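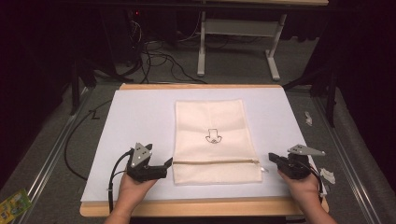

Cream zip bag on the white sheet, gray carpet

Small bags for packing, or one big open suitcase?
Forum: Carry-on Only > Packing

marigold_46
OK so I need you all to settle something for me. I'm going to be gone three weeks in November, two cities and then my cousin's place out in the country, and I've always been a fold-it-flat-and-close-the-lid person. My sister-in-law swears by putting everything in little zip bags first. She gave me a stack of cream ones and I've been laying them out on the floor trying to figure out a system, and so far my system is that I move them around and then go make coffee.
Does it save any room? Or does it just look nice when you open the suitcase? I have a Feltmont carry-on, the older one with the front pocket, if that matters.

tenbagtheory
It saves your sanity, not room. I use ten of them for a long trip and I can get to my socks in the dark without waking up my husband. Shirts in one, underwear in one, chargers in the smallest one you own. Don't get fancy with it.

Gil-soo Hyun
Going to disagree a little. Fabric bags add bulk at every seam and zipper, and if you use ten of them that's a whole sweater you left at home. I went back to rolling everything loose two years ago and I'm happier. I do keep one bag for laundry and one for cables.

tenbagtheory
A whole sweater, come on.

Gil-soo Hyun
A thin sweater. I stand by it!

PejmanM
Depends on the bags. My old Mestetti set was stiff, with piping on all the edges, and yeah, those took up space like crazy. Plain soft cotton ones squash down into the corners. What are yours like, marigold? If they're the soft kind I'd use them for sure.
Also where does the zipper sit? I had some with the zipper across the short end and you had to pull out half your clothes to reach the bottom.

marigold_46
Soft! The zipper runs across the face of the bag, down toward the lower end, so I guess you sort of reach up into it? It feels backwards to me but I haven't packed one for real yet. I've got a sheet over a board down on the carpet because the dog has opinions about fabric and I'd like these to stay cream for at least one trip.

PejmanM
Put the zipper side up in the suitcase and you'll be fine. And fold your stuff to the width of the bag. Don't cram it.

Abimbola O.
Can I put in a word for the country part of the trip? If you're living out of the suitcase at somebody's house, the bags are wonderful. I spent a month on my aunt's sofa bed and had no drawer, no closet, nothing. I kept four bags lined up on the windowsill and that was my dresser. With loose clothes I would have been that guest with a pile in the corner.
Cream shows everything though. Shoes go in a grocery sack, please.

marigold_46
Ohhh the windowsill thing is good. I hadn't even thought about the cousin part, I was only thinking about the hotels (where I never unpack anyway).

Esmaeil_A
Is there a reason not to check a bag for three weeks? I know what forum this is. I'm only asking.

tenbagtheory
Sir.

Esmaeil_A
I checked mine last November and it showed up before I did. Had room for boots and everything. You people live like monks.

Gil-soo Hyun
Mine went to the wrong city on the same kind of trip and I wore airport souvenir T-shirts to a wedding rehearsal. So, no.

Abimbola O.
Please tell me there are pictures.

Gil-soo Hyun
There are and you can't have them.

marigold_46
I'm staying with carry-on, my knees like it better on the train stairs. Here's where I've landed: three bags for clothes, one for bathroom stuff that can't leak, and the sweaters go in loose on top. Gil-soo, that's partly for you.

Gil-soo Hyun
I'll take it.

PejmanM
Do a practice pack and wheel it around the block. You'll know by the second curb if it's too heavy.

marigold_46
Doing that after dinner. Will report back if the wheels survive our sidewalk.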